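Betumari Makers and Menders Association
Minutes of the general meeting, 8/4/25
Held in the supper room, Betumari Hall

Meeting opened with the usual housekeeping. Apologies as per the attendance book. The chair welcomed everyone, including several new faces who'd heard there would be robot talk (there was, lots of it).

1. Previous minutes
Taken as read, with one correction: the bandsaw was serviced, not sold. Moved, seconded, carried.

2. Matters arising
The replacement tap for the workshop sink has arrived and is the wrong thread. To be exchanged.
The hall has confirmed we can keep our storage cupboard, provided the timber offcuts come off the floor.

3. Finance
Balance in the working account is $2,515 after the bus hire for the Flornunville trip. The hire came in under quote, which was a lovely surprise. Report accepted.

4. Report on the open day at Flornunville
Most of the meeting went on this item and the chair was happy to let it run.

Members travelled over by minibus to the open day at the Öztürkmen workshop, where the Umis project has its bench cells. For those who couldn't come, Umis is working on two-armed handling of ordinary household and desk items, the sort of thing most of us do without thinking and which is a tremendously fiddly job for a machine. Everyone who went came back buzzing. The hosts were generous with their time, let us stand right up at the rail, and answered every question we threw at them, including the silly ones.

The morning began with a short talk and a very good morning tea (the lemon slice was mentioned by more than one member and is hereby minuted). We then split into 2 groups and swapped over after the break. One group had the tour of the fabrication area, with the printers and the cable benches, while the other went to the demonstration cells.

The phone bench was the clear favourite. Each cell has a pair of arms on a shared front rail, and the task there is built around mobile phones and the stands they go in. Our guide explained that a phone is a good test because it is thin, slippery and lies flat, so getting the fingers under an edge takes real finesse. Several members went straight home and tried picking up their own phone with two rulers. Not easy!
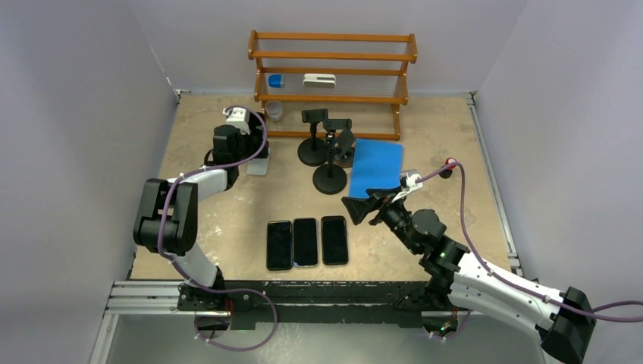 Discussion then moved to how the arms are taught. The guide told us a person runs through the job many times by remote control and the recordings are used for training afterwards. A member asked whether small changes in the layout throw it off. We were told yes, they can, and that the team shifts things about on purpose between runs so that the system copes better. There was great interest in this from the woodturners, who felt it was a fair account of how they'd learned as well.

A question was raised about noise. Members agreed the arms were much quieter than expected, and conversation at the rail was no trouble at all. Another member was taken with how tidily the cabling was done and would like us to do the same on our own router table. The chair said anyone wishing to tidy the router table was warmly encouraged.

On access, the ramp at the side entrance was good but the car park is gravel and hard going with a walker. To be passed on to the hosts with our thanks.

It was asked whether under-16s could come next time. Öztürkmen has said yes, with an adult and closed shoes. Almost all present said they'd go again, and a few offered to bring grandkids.

Resolved: that a letter of thanks be sent to Öztürkmen and the Umis team, with a turned bowl from the workshop.
Resolved: that we ask for a second visit in the spring, and invite one of the team to speak at a meeting here.

5. Winter program
Sharpening night, chair caning and the solder clinic all confirmed. The solder clinic needs a further 3 irons; members with a spare to bring it along, labelled.
Suggestion from the floor for a simple gripper-building afternoon using scrap acrylic and hobby servos. Received with great enthusiasm. Parts list to come to the next meeting.

6. General business
The kettle is to be descaled.
Found on the minibus: one tartan scarf, one pair of reading glasses. See the secretary.

Meeting closed and supper served.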